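Haddad bench notebook, soft goods
Gripper pads, old set against Plastness set, hand-held pair

Starting again from where the last entry stopped, since I didn't trust it. I wrote there that the new pads "grip better on knits." I had tried them on one T-shirt. Struck out.

What we have: the two hand-held grippers with linked fingers, the old pads, and the Plastness pads that came in a plastic bag with no data sheet. Devano sent a controller update the same week, so for a while we were changing two things at once and blaming whichever we liked least. I put the controller back to the old version for all of this. Ásdís thinks that's overcautious. She may be right, but I would like one result this winter that I don't have to take back.

Morning. Edge pickup on folded clothes, bedspread underneath, no table. One finger goes under the fold, the other comes down on top. Old pads first, 65 tries, same cotton shirt, refolded every time. Then the Plastness pads, 65 tries, same shirt. The old pads missed or dropped 7. The new ones missed or dropped 7. I checked the sheet twice because I had expected to be annoyed by a difference and got annoyed by the lack of one.

The misses aren't the same sort, though. Old pads: the fold slides out while lifting. New pads: the finger doesn't get under the fold in the first place, it catches the cloth below and pushes the lot along. More friction is a nuisance on the way in. Ásdís said this before we ordered them and I have put her initials next to it in the margin.

Devano's sheet says the finger linkage closes parallel "throughout the stroke." Ours doesn't. Near full close the tips meet before the heels and you can feel it in the hand. It could be wear at the pivots, could be how we screwed the pads on. I took one pad off and put it back and the gap moved, which points to us. Still not willing to say the linkage is fine.

After lunch we tried both grippers at once, one each side of the garment. Much better for getting a big piece up without the middle sagging, much worse for keeping out of each other's way. The housing is bulky and when the second one comes in low from the far side its fingertip bracket is what touches first. Screw heads are not what I want dragged over somebody's jersey. Ask whether there is a flush version before anyone files anything down.

Ásdís ran the recordings through the Prandow segmenter. It gives a number for everything, to three decimals, and was most confident on a sleeve that it had put on the wrong shirt. The archive now stands at 2,631 clips, and I would guess (guess!) that many of the dark ones have the garment boundary wrong somewhere. I don't believe the overall score until someone has gone through the dark clothes separately. The people who like the score have so far not offered.

To do, in no special order:

Weigh the pads. The new set feels heavier but so does everything by four o'clock.

Lint. Both sets collect it. Wipe before each run and write down that it was wiped. I have wiped and not written, and I have written and not wiped.

Controller update by itself, old pads on, same shirt. Only then new pads with the update.

Thick stuff. All the numbers above are for one cotton shirt and say nothing about anything else, whatever gets put in the summary.
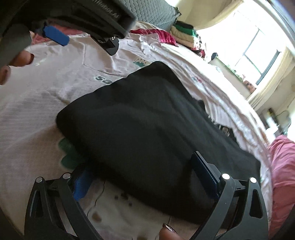
Prandow, January

Black over white, and about as hard as I could want for the dark-clothes check. The near-left finger is partly tucked under the lower edge of the black piece, and right there the underside is in deep shadow, with a black finger against it. The blue pad is the only thing marking where the tool stops. With a black pad I couldn't draw that edge by hand, so I won't hold it against the Prandow segmenter if it can't either.

The two near pads also look different, one bright blue and the other dark navy. One leans away from the light more, or the color isn't the same. I can't tell from this and won't pretend to. Put them side by side on the bench before the next run.

Window is blown out at the top right. Ásdís wants to fix the exposure; I want to draw the curtains and leave the settings alone. Trying the curtains first, Friday. Printed fabric under the fold stays in the set, small spots and all, as those are what the tip finder keeps taking for screws.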